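Garkik Downloads – Frequently Asked Questions

What do I get when I buy an album?

You get every track on the album in the format you choose, plus the front cover and a PDF of the booklet where the label has supplied one. Most of our catalogue has a booklet. Some older reissues only have the cover, and the album page will say so.

Which formats do you sell?

FLAC, AIFF, WAV and MP3. FLAC and AIFF are offered at CD quality and, where the label has given us a suitable master, in high resolution. WAV files are CD quality only. MP3s are all 320 kbps.

What is the difference between FLAC and AIFF?

Both are lossless, so they hold the same audio. FLAC files are smaller and work with most players and streamers. AIFF files take up more room but are easier to use with Apple software. If you are not sure, look up your player's manual before you buy.

Can I change format after I've paid?

Yes, as long as the new format is at the same resolution or lower. Go to Your Library, open the album and pick another format from the list. There is no charge. Moving from CD quality to high resolution is an upgrade and you pay the difference in price.

Why is an album only available at CD quality?

Usually that is how it was mastered. A lot of records from the 1980s and 1990s were finished on digital equipment at 44.1 or 48 kHz, and nothing is gained by making the file bigger. We don't upsample anything ourselves. If we find that a label has sent us an upsampled file, we take it down and refund the people who bought it.

The Skoltuvgate live album has two versions. Which one should I buy?

The standard edition is the original LP running order, with 8 tracks. The expanded edition adds four songs from the late set, which were left off the record because of the playing time. Both come from the same transfer of the stage tapes, made by Amancay Jara, so the shared tracks sound identical. If you already own the standard edition you can buy the extra songs one at a time.

Why are there gaps between songs on my live album?

The files themselves run straight through. A gap nearly always comes from the player. Look for a setting called gapless playback and make sure that crossfade is off. Some car systems and older network streamers can't play without gaps at all – in that case, check the album page for a single-file version of each side. We have these for most of the live recordings in the Tresano series. 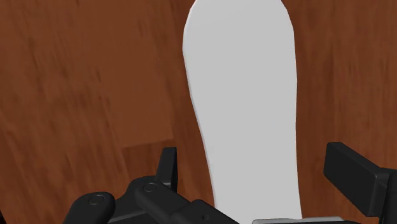
If you still hear a click or a short silence with gapless playback turned on, download the album again and compare. A damaged download can cause this, though it is rare. Write to us with the track number and the time at which the fault happens and we will check our own copy.

How many times can I download an album?

Up to 20 times. The count starts again if we replace the files, for example when a label sends a corrected master. Please keep a backup of your own, as labels sometimes withdraw albums and we may not be able to offer them again.

Can I buy single tracks?

On most albums, yes. Tracks longer than ten minutes are often sold with the album only. This is the label's decision.

My player shows the tracks in the wrong order.

Check whether it is sorting by title. The track numbers are stored in the tags and also at the start of each file name. On double albums the numbering starts again on the second disc, so the player needs to read the disc number as well. If yours doesn't, put each disc in a folder of its own.

Who writes the notes on the album pages?

Notes marked "ZM" are by Zanele Mtshali, who looks after our rock and blues catalogue. The rest come from the labels. If you spot a wrong date or a missing player credit, please tell us where the correct information can be found, such as the sleeve of an original pressing.

Do you sell vinyl or CDs?

No. The one exception was the Agbayani box set, which we sold on behalf of the label in an edition of 149 copies. It has sold out and won't be repeated. The download version is still available and has the same music, without the printed book.

Can I get a refund?

If a file is faulty and we can't fix it, yes. If you bought the wrong album and haven't downloaded it, write to us and we will cancel the order. Once an album has been downloaded we can't take it back.

When do you answer emails?

Between 9 am and 5 pm. Replies are slower in December. Please include your order number and the email address you used when you bought the album.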